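4. Setting out and first use

This section covers the play food supplied with the Tronavberg Vusel kitchen set. Read section 3 (Unpacking) first if the pieces are still in their net bag.

Before you start

You need a clear table, a soft cloth and a bowl of warm water with a drop of washing-up liquid. Allow 40 minutes for the first clean, drying included.

CAUTION: Not suitable for children under three. Keep the net bag and its drawstring away from children once the set is unpacked.

4.1 Cleaning the pieces

1. Take the halved fruit and vegetables apart along the seam. Pull straight, without twisting.
2. Wipe each half inside and out with the damp cloth. Do not soak them.
3. Go over the moulded parts, such as leaves and ribs, with a soft toothbrush.
4. Stand the halves open side down on a tea towel until dry.
5. Press the halves back together. Some pairs are stiff when new and ease with use.

NOTE: Do not put any piece in the dishwasher. The plastic softens at the heat of a normal wash and the halves will no longer meet.

4.2 Setting out on the table

1. Choose a flat table at a height the child can reach from standing. A tablecloth makes the round pieces harder to pick up, so leave it off.
2. Lay the food in a loose row across the table. The pieces need not be evenly spaced, and it does no harm if they touch.
3. Put long shapes such as the aubergine on their side. They fall over if stood on end.
4. Turn the seams towards the child, so that it is clear which pieces come apart.
5. Keep small balls and odd pieces away from the row.

Young children tend to reach for whatever is closest, so put the larger shapes at the front and let the smaller ones sit behind.

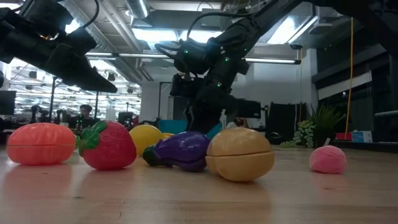 With older children the order can be left to them. Sorting by colour is a good first game – red things, yellow things, then anything left over. After that, try sorting into food that comes apart and food that stays whole.

Varnished or polished tables are easily marked. Lift the pieces to move them and wipe up grit first, as it scratches both the table and the plastic.

4.3 Putting away

1. Join all halves before packing. Loose halves get lost.
2. Put the heaviest pieces into the box first.
3. Store indoors, away from radiators and direct sun. Red and purple plastic fades first.

Check the set every 6 months. Throw away any piece with a crack or a sharp edge.

4.4 If the halves will not close

Look for crumbs or modelling dough in the seam and remove them with a wooden cocktail stick. If the gap is still there, check that the two halves belong together – the orange-coloured fruits are easily mixed up.

Comments (3)

Zestar: We lost half a lemon within a week. Can you buy single halves?

Stan: Toothbrush worked well on the strawberry. The cocktail stick snapped in the seam, so go gently.

plumtree19: Ours came with 8 pairs and one was very stiff. Fine by October.

Related pages
Section 3: Unpacking
Section 5: Pans, plates and cutlery
Replacement parts list
Cleaning wooden toys

Contact us | © Tronavberg | Page updated April 14, 2023 | Back to top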